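Locks and keys thread, as promised! I've finally changed the old cylinder on our back door and I want to tell everyone, so you lot are getting it. 1/9

Start with the measuring. A euro cylinder is measured from the middle of the fixing screw hole out to each end, so you get two numbers and they're often different. I wrote mine down the wrong way round the first time. Draw a little picture with INSIDE and OUTSIDE on it. 2/9

I went into Gramgate for the new one and the bloke at the counter was brilliant. He asked if I wanted it keyed alike with the front door. I didn't even know you could ask! One key for both doors now, and my key ring is so much lighter. 3/9

Getting the old one out: undo the long screw in the edge of the door, put the key in, turn it a tiny bit (mine was at about five past) and wiggle. The cam has to line up with the body or it won't budge. I wiggled for ages before I got the angle – then it slid out like butter. 4/9

Please don't squirt cooking oil in a stiff lock. My dad swore by it and every lock in that house was full of black gunk. Dry graphite or a PTFE spray, two short puffs, then run the key in and out and wipe it each time. 5/9

Spare keys! I got two cut at the Hanoveo kiosk, and one of them caught on the way out. Took it back, they ran it over the brush again for free, perfect. Try every copy with the door OPEN before you trust it. 6/9
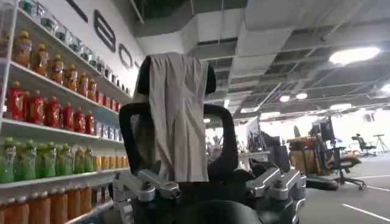 7/9 Write down the code stamped on your key or the little card that comes with it. Mine ends in 803 and it now lives in a notebook, well away from the keys. If you lose the lot, a locksmith may be able to cut new ones from the code.

8/9 Next job is the side gate. It has an ancient rim lock with a huge key and I love it to bits, so I'm going to clean it up and keep it. Any tips for getting paint off old brass are very welcome!

9/9 If you've been putting off a sticky lock, have a go. One screwdriver and a cup of tea, and I still grin every time I turn that key.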